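How to Dry Leafy Sprigs Flat (and Which Advice to Ignore)

Posted by Zhenhua Jiang in Paper & Plants
2020-12-31

400 shares | 12 comments

We use cookies to remember your settings and measure traffic. Accept / Manage

Every guide to pressing leaves promises the same thing: drop a sprig in a phone book, forget it, come back to a perfect green specimen. I've been doing this since I moved to Manamley and my results have been a lot more mixed than that. A fair number went brown. One November batch grew mold. What follows is the method I use now, with a few popular tips I no longer believe.

What you need

Sprigs with a thin stem and no more than six or seven leaves. Plain newsprint or blotting paper. Two flat boards and something heavy. Small scissors. A table you can clear off, preferably a pale one, so you can see spots and torn edges before you waste paper on them.

You don't need a press. The Stosgate press everyone links to is two boards with bolts through the corners. It's a nice object. I borrowed one for a month and couldn't tell its sprigs from mine.

Step 1. Pick late in the morning

You'll read that leaves must be cut at dawn. Try it and you'll be blotting dew off every one. I wait until the plant is dry to the touch, and I skip anything with holes or with soft new growth at the tip, which shrivels whatever you do.

Step 2. Lay everything out before you press anything

Give each sprig its own patch of table. Don't pile them. Piled sprigs tangle, and the leaf you tear getting them apart is always the good one. Turn each stem until you find the side it wants to lie on, and leave it that way up.

I like to set out three at a time with plenty of bare table between them. Look at how the leaves fan off the stem. If they go in several directions, decide now which ones you'd miss and which could be snipped.

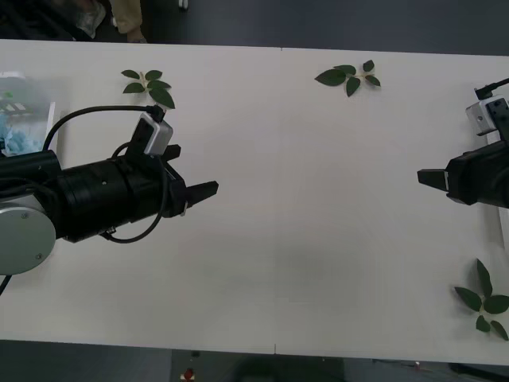
Step 3. Thin the leaves

Where two leaves overlap, the hidden one dries slower and usually stains the one on top. Cut one off at the base. People get sentimental about this step. A sprig with four clean leaves looks better on a card than one with six blotchy ones.

Step 4. Stack

Board, several sheets of newsprint, sprigs, several more sheets, board. Keep the sprigs from touching. Skip paper towels, whatever the craft blogs say, unless you want a quilted pattern on your leaves. Glossy magazine pages don't absorb enough to be any use.

Step 5. Weight it and change the paper

Books are fine. Change the newsprint after one day, again after three, then once a week. This is the part the "forget it" guides leave out, and I'd bet it accounts for most of the moldy ones. Thick, glossy leaves take the longest. Mine have needed a month.

What about the microwave?

It works on thin leaves if you go in very short bursts. On thick ones I've had scorched edges and a kitchen that smelled like burnt tea. The Yao method, with glycerin, keeps leaves bendy but turns them a dull olive and they feel faintly greasy for good. Maybe you'll like that. I don't.

Will they stay green?

Somewhat. Dark leaves fade less noticeably than pale ones, at least on my wall. Postow sells a spray that claims to lock in color, and I treated half a batch with it as a test. By spring both halves had faded about the same. Keep them out of direct sun and save your money.

Get new posts by email. Enter your address to subscribe. Unsubscribe at any time.

Share this | Save | 12 comments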